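Home | Issues | Articles | Authors | Contact

March
Gilles Cordier

3. Desk surfaces and reading comfort

3.1 Background

Most advice on office lighting deals with the lamps and the windows. The desk top gets less attention, although it fills a large part of what a seated worker sees. A pale, glossy top sends light back up into the eyes, and a very dark one makes a sheet of white paper look harsh by contrast. Earlier guidance in our own building asked only that tops should be "light in colour", and purchasing staff read that in different ways. By the time this study began, the two sites at Umard and Laltach had bought white, beech-coloured and grey tops in no particular order.

We wanted to know whether people who read and write at these desks notice the difference, and whether their comfort changes with the time of day. We did not set out to measure output. Reading speed was recorded in the pilot at Laltach but the results depended so heavily on the text chosen that we dropped it.

3.2 Participants and rooms

The main study took in 81 office staff. All of them worked at a desk for most of the week and had used the same desk since before the winter. Staff who had moved desks during the winter were left out, as were those who worked mainly on two screens and kept little or no paper on the desk. The rooms at Umard face north and the rooms at Laltach face west, so the two sites are reported separately where the difference matters.

Ceiling lights were left as they were found. Blinds were set half open at the start of each session and participants were asked not to touch them. Light on the desk was read with a hand-held meter at the front edge, the centre and the back edge. Where the centre reading fell below 400 lux, the session was put off to another day.

3.3 Surfaces

Three finishes were compared: plain white, beech and grey wood-grain. All were matt or close to it. The grey wood-grain finish (Figure 1) was the newest of the three at both sites and the one on which staff had the most to say before the study began, mainly that it would make the rooms gloomy. 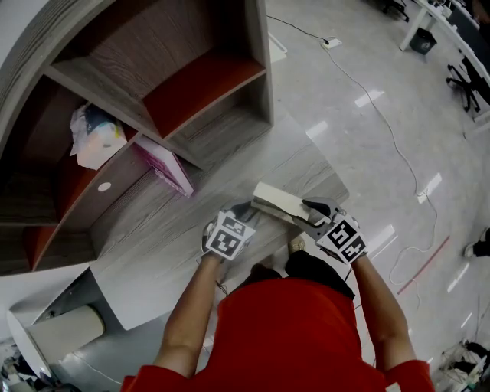 Workplace Studies Group, Department of Building Use

Figure 1. Grey wood-grain desk surface, from directly above.

Participants worked at each surface for one session in the morning and one in the afternoon. The order was changed from person to person. At the end of each session they filled in the Clista comfort form, a single page with a scale for glare, a scale for tired eyes and a space for remarks. The form was given on paper so that nobody had to turn to a screen to complete it.

3.4 Results

White tops drew the most complaints of glare, nearly all of them in the afternoon sessions at Laltach. Beech and grey were close together on the glare scale at both sites. On tired eyes, the three finishes could not be told apart in the morning. In the afternoon the white tops again scored worst, and grey did slightly better than beech at Laltach only.

The fear that grey tops would make a room gloomy was not borne out in the scores. It did come up in the written remarks, mostly from staff at Umard, where the light is flatter. Several people there said they preferred beech because it looked warmer, while giving grey the same comfort score. Preference and comfort should be asked about separately in any later work.

3.5 Limits

Sessions were short and all of them took place before the clocks changed. The grain of the grey finish was not compared with a plain grey, so we cannot say whether pattern played any part. Desk height and chair type were not controlled.

Related articles

Çınar: daylight in deep-plan offices
Blinds and who adjusts them
The Clista form: notes on wording
Noise at shared desks, part 2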